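Bowls and cups coming out of the dishwasher with gritty stuff on them, what am I loading wrong?
Home Help > Kitchen > Dishes and cleanup
Posted Saturday, July 28, 2018
Viewed 873 times

vutthorpe_kitchen
OK quick one, need to sort this before company comes in August. Dishwasher is a pull out, wire racks, came with the place so no manual. Everything goes in clean-ish (I scrape, I don't rinse) and plates come out fine. Bowls no. Cups no. Gritty film inside the cups and a ring of dried something round the foot of every bowl, you can feel it with a fingernail.

Things I already tried:
- new detergent, the Dridus tablets, then back to powder
- hot tap running first til it's hot
- the long cycle, 90 minutes. no difference
- cleaned the filter. it was gross. thought that was it!! nope

Detergent is not cheap either so I'd like to stop guessing. Is it how I'm putting stuff in? The other half says bowls can go any which way and the machine sorts it out. I say no. Also I've got the rack over the sink for hand wash stuff and I'm about ready to just do all of it there and use the dishwasher as a cupbord.

Loading, plus the sink side:

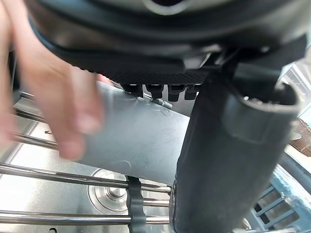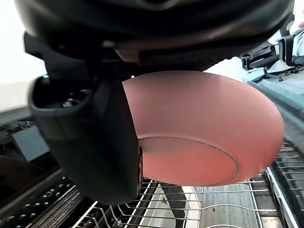
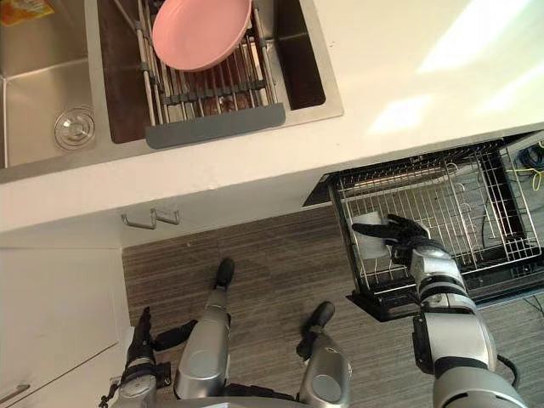

marl_and_mop
Cups go upside down. Every cup, every time. Water comes from underneath so a cup standing right way up just fills with dirty water and sits there, the grit settles, then the dry part bakes it on. That's your film. The white one in the last picture is upright, turn it over.

Bowls, same idea. Lean them on the tines, open side facing in and down toward the spray. Not flat. If you put a bowl dead flat upside down, water pools in the little ring on the base and you get exactly the crust you're describing. Needs a tilt so it runs off. And don't nest them, leave a gap, even if it means 6 bowls and a second load later.

Also check the spray arm. Take it off if it pulls off (mine unscrews, no tools) and poke the holes with a toothpick. Mine had a lemon seed in one and half the rack was getting nothing for I don't know how long. Spin it by hand before you shut the door, if it hits a spoon handle or something it won't turn.

Don't overdo the powder btw. Too much leaves its own grit and feels just like food.

Kereama_Rd
had this. it was the salt. or the rinse stuff, one of those. mine took 700 ml of rinse aid to fill which seemed like a lot but it was bone dry. worked after that, mostly

also is your water hard? ours is terrible

rilluvau2
Agree on cups down, bowls tilted. Would add:

Don't trust one cycle after you change things. Old film takes two or three washes to shift, or soak the worst cups in white vinegar first, half hour, then wipe out with a cloth. Otherwise you'll think the new way isn't working and go buy more tablets.

Quick test for hard water vs food. Drop of vinegar on the gritty bit. Fizzes or goes soft = scale, look at your rinse aid and softener setting. Does nothing = food, look at loading and spray arm. Takes a minute.

And on doing it all in the sink, up to you but I wouldn't. The over sink rack is great for the stuff that shouldn't go in the machine anyway, wood spoons, good knives, anything with a glued handle. Everyday bowls and cups are what a dishwasher is for. Sort the loading first and give it a week.

vutthorpe_kitchen
Did the vinegar thing on a bowl. Nothing, no fizz, so food. Turned all the cups over and running it now with the bowls leaned. Spray arm on mine won't unscrew, it lifts straight up if you wiggle it, two holes totally blocked. Will post back after a couple loads, thanks all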